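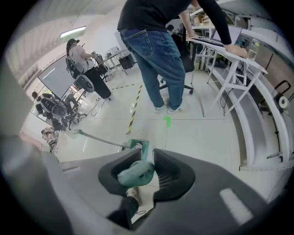 Qu'est-ce qu'on fait, chez Lomolano ?
On essaie des pinces, des bras, des caméras et des contrôleurs pour des gens qui doivent en choisir et qui n'ont ni le temps ni la place de tout tester chez eux.

Moi, c'est Haiyan Jin. J'ai monté l'atelier un mois de décembre, dans un local glacial, avec deux tables, un bras d'occasion et une liste d'idées beaucoup trop longue. Avant ça, je travaillais à l'intégration de cellules robotisées, et je passais mes soirées à lire des fiches techniques qui ne répondaient jamais à ma question (est-ce que ce truc va lâcher ma pièce, oui ou non ?). Alors j'ai commencé à faire mes propres essais, puis ceux des collègues, puis ceux de leurs clients, et voilà comment on se retrouve avec une entreprise !

Aujourd'hui nous sommes neuf. On se partage une grande salle carrelée de clair, avec des bouts de ruban au sol, des câbles un peu partout et des étagères de cartons au fond. Pas de showroom, désolée. Quand vous venez nous voir, vous arrivez directement au milieu des essais, et on vous trouve une chaise.

Les pinces, c'est notre grande affaire. On a un faible pour les objets mous, ceux qui se froissent, qui débordent des doigts ou qui changent de forme dès qu'on serre. Une pièce usinée bien carrée, presque toutes les pinces savent la prendre. Un morceau de tissu ou une éponge, c'est une autre histoire – et c'est là que la forme des patins et leur surface commencent à compter. On travaille aussi bien avec des pinces tenues à la main qu'avec des pinces montées sur un bras, et j'adore commencer par la main : on sent tout de suite si la prise est franche ou si on est en train de tricher avec le poignet.

Notre protocole de base s'appelle Hako. Il comprend 249 prises par pince, réparties sur cinq familles d'objets, toujours dans le même ordre et toujours avec deux opérateurs qui se relaient. C'est long, c'est répétitif, et on y tient beaucoup. Les ratés sont notés comme le reste, avec les circonstances, et vous recevez le tableau complet en plus du rapport. Certains clients ne lisent que la dernière page, d'autres épluchent chaque ligne et nous rappellent le lendemain (j'aime bien ceux-là).

Côté contrôleurs, on compare surtout le Zeng et le Dimelari. Le Zeng se prend en main très vite, je le conseille volontiers pour une première installation. Le Dimelari demande plus de patience au réglage, mais pour les mouvements lents et la fermeture progressive, je le préfère nettement. On ne touche aucune commission sur l'un ou l'autre, et on achète ou on loue notre matériel comme tout le monde.

Pour les caméras, on regarde le champ de vision, la tenue à la lumière des néons et ce que devient l'image quand la pince occupe une bonne part du cadre. Apportez vos propres objets si vous le pouvez ! Les nôtres sont très bien, mais ce sont les vôtres qui finiront dans la pince.

Pour un premier échange, écrivez-nous en précisant ce que vous voulez saisir, à quelle cadence et avec quel bras. C'est moi qui réponds, en général le soir.

Page mise à jour le 28 mai 2019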